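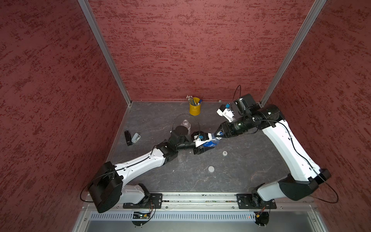

4 min read

Notes for the bottle session, two-arm teleoperation

Okay, so last time we did one arm and everybody got comfortable, and now I'm going to take that away from you. Two arms, one bottle, and you driving both of them at once from the leader handles. I love this task! It looks like nothing (you do it before breakfast without thinking) and it will have you sweating by the second try.

The basic idea: one gripper holds the bottle by the body, the other goes for the cap. Get the body first and get it properly. If you go for the cap while the bottle is standing free you'll knock it over, and then you've recorded yourself knocking it over, which the Fostine policy will happily learn from.

A few things I keep saying out loud in the lab, so I may as well write them down.

Go slower than feels natural. Our Ivix logger saves 300 steps per episode on the short setting, and people see that number and rush. Don't. If you run out, switch to the long setting and start again.

Don't squeeze. A thin plastic bottle gives way under the fingers, and once it buckles the cap tilts and your nice straight approach is useless. Close until the bottle stops sliding, then stop.

Park the arm you aren't using. Somewhere open, fingers clear of the bottle, where the wrist won't block your view. I see a lot of drifting second arms in the August recordings, and it's nearly always someone staring so hard at one hand that they forgot they had another.

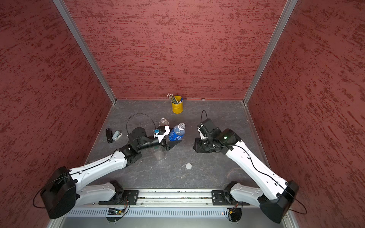 Fig. 2. Left gripper in close by the bottles, right gripper empty.

Look at how tight it gets on the left there. With a second bottle right next to the one you want, a sideways sweep is asking for trouble, so open the fingers early and come in along one line. Same goes for the clear cup, which is really hard to see against the gray. Find it before you start moving.

About 200 good episodes is what we want from the whole class on the Flarnent setup. Good means you'd be fine with a robot copying it, pauses and wobbles included. If you fumble and recover, keep it and tag it "recovery" in Ivix. If you fumble and give up, delete it. The older Lagos set has 1,521 episodes with no tags at all, and I spent a good part of my summer going through them (never again, please tag your stuff).

For next time, bring your three best episodes and your worst one. We'll play the worst ones first.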